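Opinion > Home and Household > Columns

Buy the boxes last

Mirjam Koster

September 12, 2022

Every February the shops fill up with storage. Kuipers clears its front window of everything else and puts up a wall of tubs, baskets and drawer dividers, and people who have just paid for Christmas go in and spend again. I did it myself for years. My worst receipt came to 200 euros, and most of what I bought ended up in the loft, stacked inside itself.

My view is that storage should be the last thing a household buys. Most of us buy it first, before we have looked at what we own, and then we fill it. A full box with a lid feels like a finished job. The old chargers and the single gloves are still there, and now they have a home, so they stay for another 8 years.
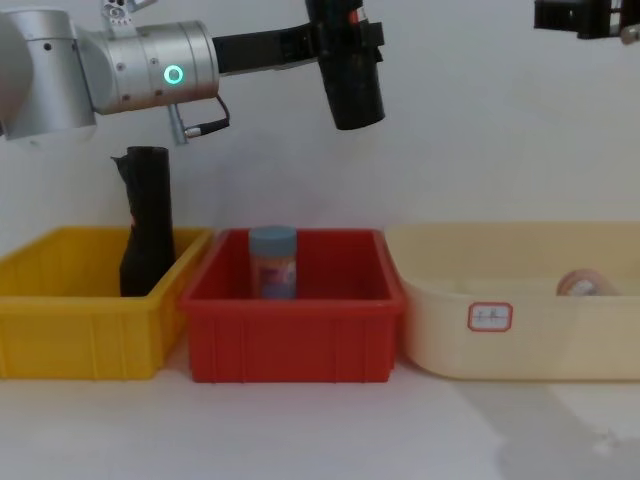 Sorting works better when it is dull and there is a limit. When my mother left her flat on Prikmont we had one afternoon for the hall cupboard, and the rule was keep, give away or throw out. Three plastic bins side by side on a pale table are all the equipment that needs, and cardboard would do as well. We had no labels and no box for things to decide later. My brother wanted one — he always does — and was told to take those things back to his own garage.

I know the argument on the other side. Small homes need good storage, and a family of five in a flat in Jurkitz can't live out of a heap. I agree. But they should measure the shelf after the clearing out, when they know what has to go on it. A neighbour ordered a fitted cupboard first and paid 400 euros for the space to keep a tent with no poles.

Filed under: Clutter, Shopping, Home life

Contact the opinion desk | © 2022 Brollelero | Back to top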